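Stenirard: Small Claims Deposit Rulings

README and data card
Version date: August 2023

Summary

Stenirard is a text collection of written rulings in security deposit disputes, heard in the small claims division at Plosteck. It holds 1,545 rulings. Each record pairs the full text of a ruling with a short set of labels: who filed, what was claimed, what was awarded, and the grounds the court gave. The collection covers residential leases only. Commercial leases, eviction cases and claims for unpaid rent with no deposit at issue are left out.

The text was prepared with Fillik, a command line tool that turns scanned court papers into plain text and strips personal details. Fillik is kept in a separate repository and is not needed to read the files.

What is in a record

ruling_id: internal number, not the court's docket number
filing_side: tenant, landlord, or both (counterclaim)
claim_amount: dollars, rounded to the nearest dollar
award_amount: dollars, zero if the claim was denied
grounds: one or more codes from the list in grounds.txt
notice_given: yes, no, or unclear
text: the ruling, with names and street addresses replaced

There are eight ground codes. The most common are late return of the deposit, no itemized list of deductions, and damage beyond normal wear. A ruling may carry several codes. They are listed in the order the court takes them up, and that order should not be read as a measure of weight.

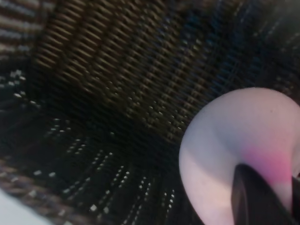 Brown wicker weave, close up.

How rulings were selected

All written rulings that mention a residential deposit were pulled from the public file. Cases that settled before the hearing have no ruling and do not appear. Default judgments appear only when the court wrote more than a form entry. As a result the collection leans toward disputes where both sides showed up and something had to be decided. It should not be used to estimate how often tenants win.

Rulings shorter than 150 words were set aside. Most of these were form entries with an amount and a signature. They are in the folder short_rulings, unlabeled, and are not part of the main count.

Labeling

Two readers labeled each ruling on their own, then compared. Where they differed, a third reader decided. Readers worked from the written guide in the docs folder, which was changed in October, partway through the work. The change affected only notice_given. Earlier records were read again under the new wording.

The hardest field is grounds. Courts often say that a deduction is "not supported" without stating whether the receipt was missing, the amount was too high, or the damage was normal wear. The guide tells readers to use the code unsupported_other in that case and not to guess from the outcome.

The field award_amount holds the amount of the deposit award only. Filing fees and interest are recorded in costs.csv, matched by ruling_id. Where the ruling gives one total and does not break it out, the total is entered and the flag combined_total is set to 1.

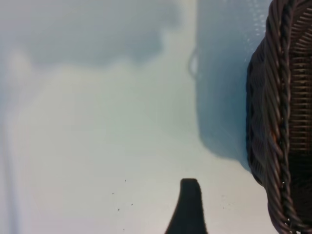 Privacy

Names of parties, witnesses and property managers are replaced with role tags such as [TENANT_1]. Street addresses and unit numbers are removed. Dates are shifted by a fixed number of days within each ruling, so that gaps between move-out, notice and filing remain correct. The shift differs from one ruling to the next. Do not compare dates across records.

Fillik misses some names, mostly those that are also common words. A manual pass caught many of these. Anyone who finds a name left in the text should open an issue with the ruling_id only - please do not quote the passage.

Using the data

The files are tab-separated and encoded in UTF-8. Line breaks inside a ruling are written as \n. A suggested split into training and test sets is in splits.tsv. The split keeps rulings about the same rental property on the same side, as far as the property could be identified before redaction.

Baseline results are in the folder baselines. They come from a plain word-count model and are meant as a floor. The Pálfi baseline in the same folder uses the opening paragraphs only and does nearly as well on filing_side, but much worse on grounds.

Known problems

1. Page order is wrong in a few scanned rulings. These carry the flag page_order in notes.
2. Handwritten changes in the margin were not read. If a judge crossed out an amount by hand, the typed amount may still be in the text.
3. Claims for double or triple damages are entered at the full amount asked for, which makes claim_amount look high next to the deposit itself.
4. Counterclaims for cleaning and repainting are sometimes decided in a separate order. That order is not included.
5. The field notice_given does not say whether the notice was on time. It says only whether the court found that one was sent.
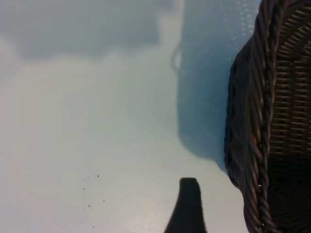

One user of the earlier release wrote that item 5 makes the field hard to use, given that a late notice and no notice often lead to the same result under the deposit rule, and asked for a separate field with the number of days. The request is open. The gap can be worked out by hand from the shifted dates in most rulings, but the court does not always state the move-out date.

Limits

The labels record what the court wrote. They are not legal advice and do not state what the law is, in Plosteck or anywhere else. Deposit rules differ from place to place and change over time. Small claims rulings do not bind other courts.

License

Labels and documentation may be reused with credit to Stenirard. The rulings are public records. Reuse that tries to identify the parties is not allowed under the terms in LICENSE.txt.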